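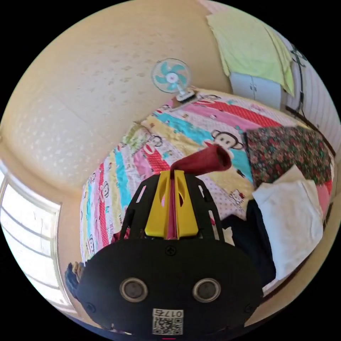
Bedroom Textiles and Daily Tidying: Project Report
Submitted by Emese Barta and Sajib Saha
Supervisor: Elaheh Jafarzadeh
September 4, 2018

1. Background

The Carkcombe hall of residence has 243 study bedrooms. The project examined how residents store clothing and bed linen in rooms where the bed is often the only large flat surface. Sorting and folding are therefore done on top of the quilt.

2. Method

Ten residents kept a tidying diary for four weeks. Of the questionnaires sent to all rooms, 207 were returned. Folding and rolling were then compared on garments and cloths of several sizes.

3. Observations

Brightly patterned covers caused some difficulty. On a patchwork quilt with diagonal stripes in pink, turquoise, yellow and light green, and with cartoon monkeys printed on it, small patterned items were easily overlooked. A plain dark red cloth was simpler to find, although red also occurs in the quilt. Rolled items took up less of the bed than folded ones but opened again when lifted by one end.

4. Recommendations

Residents should sort plain and patterned items separately before folding. Larger pieces should be folded first and placed at the foot of the bed. A second trial, using drawers in place of open shelves, is planned for January.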